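Notebook, wrist view group
October, started 9:10
Written by Jayson Tiongson. With me: Milagros Ocampo (console), Bienvenido Samonte (recording and disks). Bram Van Dijk joined after lunch.

Purpose of today

Continue the comparison between two policies for suturing subtasks. Policy A receives the endoscope image and the joint values. Policy B receives the same, plus the two wrist views. Until last week we compared them only on needle pickup, and the difference was clear. Now we want to know if it stays for the thread handling, where the endoscope is often blocked by the instrument itself.

I also want to write down the labeling rule properly, because Rhodri asked me about it two times and I gave him two different answers.

Setup notes

Same arm configuration as before. Table height not changed. The recording program is Kitari, the new build from Bienvenido. He fixed the timestamp problem, so wrist view and joint values should now be less than 20 ms apart. I checked this on one short recording by moving the jaw quickly open and closed and comparing the first moving image with the first change in the joint value. It is good. I did not check it on the left arm yet.

Exposure is fixed by hand, as we agreed. Automatic exposure gave nicer images, but it changed each time the shaft came into the light, and policy B learned something from the brightness that we did not want. Milagros found this in September when the policy started to close the jaws only because the image became dark.

The morning was used for thread pulling and handover. Milagros did the demonstrations at the console and I marked start and end of each segment on the keyboard.
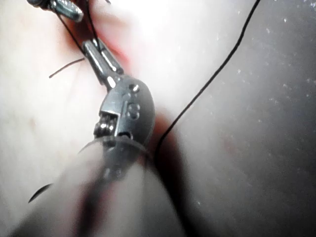 Wrist view during thread handling, second instrument tip at top left.

What I take from the thread segments is that the endoscope and the wrist view do not fail at the same moment. The endoscope loses the thread when the wrist joint is in front of it. The wrist view loses it when it goes behind the housing or into a dark fold. We must test with numbers if this is really complementary or if I only believe it because I looked at the good cases. Bienvenido will compute for each time step if the thread is labeled visible in one, both or no view. He says it is a small script. I put it here so that we do not forget: table with four cells, for each subtask one.

Labeling rule (this is the version that counts)

1. Thread is "held" only if a continuous line reaches the jaws. If the line stops before the jaws, even a short distance, it is "near".
2. A piece of thread that does not connect to the main line gets its own label, "loose". In the old rule we ignored these pieces. This was my mistake. The policy has tried to grasp loose pieces several times and we could not analyze it, as there was no label to compare with.
3. If the annotator cannot decide between needle tip and thread end, the label is "unclear". Please do not guess. Rhodri guessed "needle" in many images and I guessed "thread", and our agreement was bad for only this reason.
4. Blood, reflection and shadow are not labeled.

For rule 3, I am still not fully happy. Milagros thinks that "unclear" will be used by lazy people. Maybe yes. We will look how often it is used by each annotator after the first 200 images, and then decide.

11:40, training run

Started policy B again with the corrected timestamps. 4000 steps of warm-up, then the normal schedule. Batch size not changed. The first run on the Nikik machine stopped without message. The second run is going. I suspect the disk was full from the old recordings, and Bienvenido moved them to the Ambrosio storage. Please everybody delete the preview videos after use, they are larger than one thinks.

While the run was going I read the logs of the last evaluation again. Policy A has a typical behavior: it goes to the correct region, then it stays above the thread and makes small movements left and right. It looks as if it cannot decide the depth. Policy B also does this but shorter. I would like a measure for it. Proposal: time from first entering a small sphere around the thread until the jaw command goes to closed. I call it hesitation time for now. Bram has a better word from his thesis but I forgot it.

13:30, with Bram

We discussed the question of objects that the policy has never seen. Bram's opinion is that our training images are too similar to each other: always thread, tissue, instrument. If anything else comes near the gripper, the visual encoder must put it somewhere, and probably it puts it to "thread" when it is thin and dark.
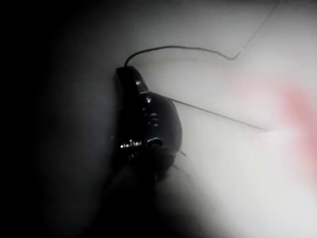
So we need a rejection class, or at least a confidence value which becomes low in such a case. Bram suggests to take the features before the last layer and measure the distance to the training features. It is cheap and we do not need to train again. I am for trying this first. The second option is to collect a set of negative images and train with them, but then the question comes which negatives, and I think we could collect for months and still miss the one which makes the problem.

Bram also reminded me that a high distance does not mean a wrong action. Some good demonstrations from Milagros would also have high distance, because she sometimes takes an approach from the side which is rare in the data. We should not stop the arm for this. Perhaps only slow it down. To be discussed with Rhodri, he is responsible for the safety layer.

State of the data

The list has now 954 segments after I removed the ones with wrong timestamps. I removed them by hand and kept the names in a separate file, so it can be reversed. The segments from the morning are not included yet. Gestex asked for a copy of the list for their own comparison. I will send it only after the labels follow the new rule, otherwise we have two versions in the world.

15:20, tip position from the wrist view

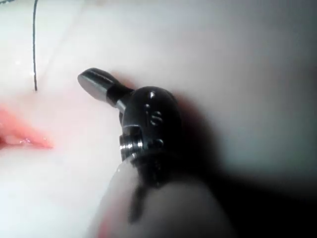

The tip estimator is the part of policy B that I trust least. It gets the joint values and a small crop of the wrist view, and it predicts where the tip is in relation to the thread. In the old version, the crop was centered on the tip. The problem is that the tip is bright along its upper edge, the background is also bright, and so the contour becomes weak exactly where we need it. The clevis housing is a much better reference. It is nearly black against the white surface, and the two small round recesses with the engraved mark between them should be good points for matching. The thread end in this view is above and to the left of the tip, with nothing connecting them, so by rule 1 it can only be "near" or no contact, never "held". I moved the crop center to the housing and made the crop larger so that tip and thread both stay inside. The shadow on the right side is still a risk. The edge detector makes a false contour there if the threshold is low, and I had to raise it.

First result with the new crop: the error is smaller on the validation segments, and the jumps between neighboring time steps are mostly gone. I write "mostly" because there are still some when the wrist turns fast. I do not put the value here before I have repeated it with another random seed. Last time I wrote a value too early and it went into Rhodri's slides.

One idea from Milagros: use the pin assembly on the side of the joint as a third reference. I am not sure. It has strong reflections, and they move when the joint turns. In the reconstruction test such reflections gave wrong matches. But she has watched more of these recordings than anybody, so I will try it with fixed joint angle first.

Open points

- Check timestamps on left arm (me)
- Visibility table, four cells, each subtask (Bienvenido)
- Label the morning segments with the new rule, two annotators independent (Milagros, Rhodri)
- Feature distance, first test on old recordings only (Bram)
- Repeat tip estimator with second seed, same crop (me)
- Definition of hesitation time: how large is the sphere? Bram says it must depend on the size of the jaw opening. I would keep it constant for the first comparison.
- Ask Rhodri if slow-down is possible in the safety layer without restart of the controller

17:05. Training run still going, loss looks normal, a bit higher than the last one at the same step. Could be the removed segments. I leave it over night and Bienvenido looks at it in the morning before he starts the backup.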